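# The long life of the beige box

Matimdale, February, half past eight in the morning. Rain. The shutters are up on the old carpet shop and there's a queue already, five people and a pram with a computer in it. No baby. Just the computer, under a blanket.

Pirjo Savolainen lets them in early. She isn't supposed to.

The shop sells second-hand desktops, and mends them, and for the past three winters it has sold more than it can find. Prices start at 30 pounds. For 180 you get something that will edit a wedding video without falling over. Nothing on the shelves is newer than five years old and most of it is a good deal older, and the customers don't care. Students. A parish clerk. A man who runs the scoring for a pigeon racing club and wants a machine with a serial port, please, a real one.

"They come in whispering," says Savolainen. "Like it's shameful, buying old. Then they see the price and they stop whispering."

She trained as a piano tuner, gave it up when her hearing went on one side, and took a counter job at a firm called Baline, which leased office computers by the hundred. Baline replaced everything every three years. Contract said so. She used to watch the pallets go out the back, perfectly good, some with the film still on the front panel.

So she asked if she could have a pallet. They said yes. That was 38 machines in her sister's garage, and the sister has not entirely forgiven her.

The trade has changed since. Back then you fought other dealers for stock at auction, cash, cold sheds, bad tea. Now the leasing firms have their own resale arms and keep the best for themselves. What's left is the odd stuff. School clear-outs, a dentist retiring, a solicitor's office that merged with another solicitor's office. Savolainen drives out herself in a van with one working wiper and pays what she thinks is fair.

Her favourite find was a run of Duvau towers from a county library. Heavy as paving slabs. Thumb screws, proper drive bays, a case you could stand on to change a lightbulb (she has). She sold the lot in a fortnight and regrets it. The one she kept does the till.

What kills an old desktop? Dust, mostly. Then cheap power supplies. Then owners, who panic when it slows down and buy a new one, when what it wanted was more memory and a cleaner start-up. A ten minute job if you know which way the clips go. She runs an evening class on it in the back room, eight pounds with biscuits, and its full until Easter.

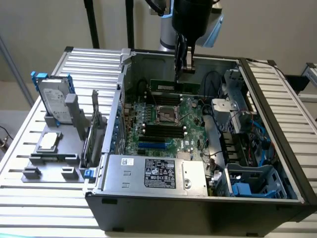
The class began as a way of cutting down the queue. Teach people to do the easy repairs and they'd stop bringing them in, was the thinking. Instead they bring in their neighbours' machines as well, and stand at the counter discussing them. One regular has rebuilt a tower for every house on her street. She's started on the next street.

Not everybody approves. An old desktop uses more electricity than a small new one and the critics are right about that. Savolainen doesn't argue. She'll weigh it up with you at the counter, how many hours a day, what for, and has talked people out of a sale. Leave it on all night and buy something newer, is her advice. Letters and a bit of email, the old one's fine.

Software is the bigger worry. Every few years an update arrives that refuses to run on older hardware and a whole shelf of stock turns into parts overnight. She puts free systems on those now. There's grumbling for a week, then the grumbling stops. The pigeon man took to it straight away.

Rent goes up 10 per cent this spring. The landlord is pleasant about it, which somehow makes it worse. There's been an offer from Yuan, a refurbishing chain with branches in three counties, to take over the lease and keep her on as manager. She has the letter in a drawer. She's read it twice.

"They'd want uniforms," she says, and goes to hold the door for teh pram.

The machine under the blanket belongs to a retired bus driver named on his ticket only as Len. Fifteen years old. Won't start. It has the only copy of his route maps on it, hand drawn, every stop in the valley going back to the seventies. She has it on the counter before he's got his hat off. Side panel, torch, a long look.

"Leave it with me," she says. "Have you had your breakfast?"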